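4.3 Comparing two grippers in the simulator

Use this section to run the same task with two grippers and compare the results. Do this in the simulator before fitting either gripper to a real arm. You will need a working Paseo installation (see section 2) and the Zallcombe kitchen scene pack.

Before you start

Close any other Paseo session. Check that both gripper files, Sernano and Contreras, are listed under Tools > Grippers. If one is missing, load it again and restart the program.

Setting up the run

1. Open the Zallcombe kitchen and choose the single-arm layout.

2. Under Tools > Grippers, select Sernano. The arm returns to its home position when the gripper changes.

3. Set the camera to Shoulder. Leave the viewing angle as it is for the first comparison.

4. Open the fridge door with the Scene panel and lock it. If the door is left unlocked the arm can push it shut, and the run will be marked as failed.

5. Put one small object on the second shelf, near the right-hand end.

6. Press Preview and check the view.

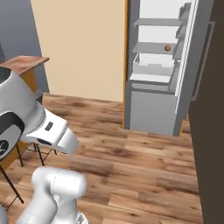
Note: the shelf and the object must both stay in view when the arm is at rest. If the wrist covers either of them, raise the camera in small steps and press Preview again. Write down the final height, as the second gripper must be tested from the same place.

Running the test

7. Set Attempts to 200 and Time limit to 12 seconds.

8. Set the random seed to 17. Any number will do, but use the same one for both grippers.

9. Press Start. The view may stutter during the first few attempts – this does not affect the timings.

10. When the run ends, save the log under the gripper's name.

11. Select Contreras and repeat steps 4 to 10. The Scene panel resets with each change of gripper, so the door must be opened and locked again.

Caution: do not change the arm speed between runs. The log records the speed but the Compare page does not warn you if the two differ.

Reading the results

Open Compare and load both logs. Drops and missed grasps are shown in separate columns. A collision with the shelf is counted as a miss, even if the object is picked up afterwards. If a log stops early with error 23, the gripper file is out of date. See section 7.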